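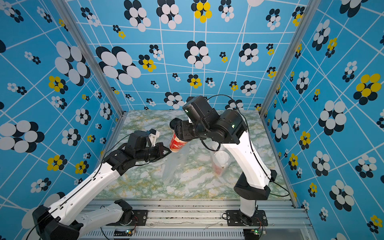 The Stodik two-arm kit comes with the arms part built and everything else flat in the box. This page covers putting it together, from bolting the arms to the rail to recording a first task. It follows the kit as sold now, with the printed wall panels included. Set aside an afternoon. The finished bench has both arms on the front rail, each on its own black mounting plate, and the task used at the end of this page is the one with the paper cup, where one gripper holds the cup on its side over the table and the other reaches in towards it.

What you need

The kit, a set of hex keys, a small spirit level and a second pair of hands for the posts. The keys that come in the box are soft and I rounded one off on the second plate, so use your own if you have them. You will also want a few light things to pick up. Paper cups are good for this.

Step 1. Build the enclosure

Lay the tabletop on a flat floor and fit the front rail first. Slide the nuts into the long grooves before you put up the posts, as you can't get them in afterwards without taking an end off. I forgot this and had to undo 31 screws.

Put up the back posts next and check them with the level. The wall panels go on last. Leave the film on the patterned side until all three are in place – it marks easily.

Step 2. Mount the arms

Fix each mounting plate finger tight, set the arm on it, then tighten the plate. Do the four screws in a cross pattern. The manual from Wullik, who make the rail parts, shows the plates closer together than I would have them. If they are too close the elbows knock when both arms reach for the middle. Move each one out by the width of a plate and try again.

Step 3. Run the cables

Leave slack at the wrist. A cable that looks tidy with the arm folded will pull tight when the wrist turns over. Turn each joint through its full travel by hand, power off, and watch the cable as you go. Tie it to the links only when you are happy with it.

Connect the control boards at the front and switch on. A green light on each board means it has power. If one stays dark, reseat the plug.

Step 4. Calibrate

Open the Suvarna software and choose New Bench. It asks you to move each arm to three positions and press Save at each. Do the left arm first. If the software reports the arms the wrong way round, swap the two data leads and start the step again. Changing it in the settings works until the next restart – then it goes back.

Step 5. Record a first task

Start with a paper cup on its own. Set the grip force to 2 on the slider; anything higher is likely to crush it. Pick the cup up with the right arm, tilt it on its side and bring the left gripper in slowly. Save the run even if it goes badly, as the first few are useful for checking speed.

Clear plastic is harder. Leave bags and clear cups until the paper cup is going well. Steinar Bach at Janen, where I bought the kit, suggested putting them on the table early on without touching them, so that the arms are being worked around clutter from the start. I do this now.

Spare parts

Gripper tips are sold in pairs and are worth ordering with the kit. Delivery on mine took 3 weeks. The mounting plates can be bought singly, and the wall panels only as a full set.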